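The Stamar had been alongside at Cirnmont for two days when the number 2 compressor tripped again.

King-fai Chuang was eating rice out of a plastic tub when the alarm came up. He put the lid back on and read the screen. High discharge temperature, same as Monday. The tank pressure was already creeping up, a hair at a time, the way it did when the boil-off had nowhere to go.

"Send it to the boilers," said Yang, who was third engineer and on her first gas ship.

"Boilers are full up. Shore isn't taking any until six."

"Then the burner."

"The burner is money," he said. "The captain will want to know we tried something else first."

He called the terminal. The man on the desk said they had cut back because the power plant was down for cleaning, and he was sorry, but he could not make a town use gas it didn't want. Chuang thanked him and wrote the time in the log. Thursday, September 23, 2021, 14 minutes past three.

They went down together. The compressor room was loud even with one machine stopped. Yang held the light while he took the cover off the temperature probe. The wire inside was fine. The terminal block was green with corrosion, and one screw turned under his thumb.

"It was never hot," Yang said.

"Maybe not. We'll put a new block on and see."

The spares locker had 9 boxes of gaskets and no terminal blocks. The last order had gone to Vultia, the supply house up the hill, and Vultia had sent half of it. Chuang signed out at the gangway and walked up there himself. It took him 23 minutes with his bad knee.

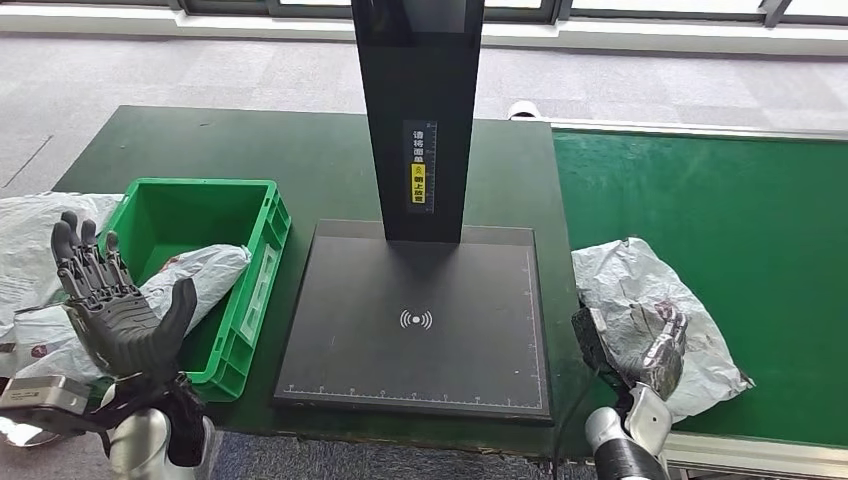

*The scanning table at Vultia.*

The clerk at the counter found the order on her computer. It said shipped. She went in back and came out with a padded envelope that had the ship's name spelled wrong.

"Stanmar," she read. "We've been holding it for them."

"There is no Stanmar."

"No," she said. "I guess not." She had him sign for it twice.

By the time he got back, the tank pressure was close enough to the limit that the chief had come down to stand and look at it. Yang had cleaned the wires and laid out the tools on a rag. Chuang let her do the work. She was slow and she checked each screw, then checked them all again. The chief opened his mouth once and closed it.

At twenty to six she pressed the reset. The compressor ran up, and the temperature came in where it should be and stayed there. The pressure held, then dropped a little.

"Log it," the chief said, and went back up.

Chuang found his rice where he had left it. He ate it cold, standing, while Yang wrote - she had small, square handwriting - and asked him how to spell corrosion.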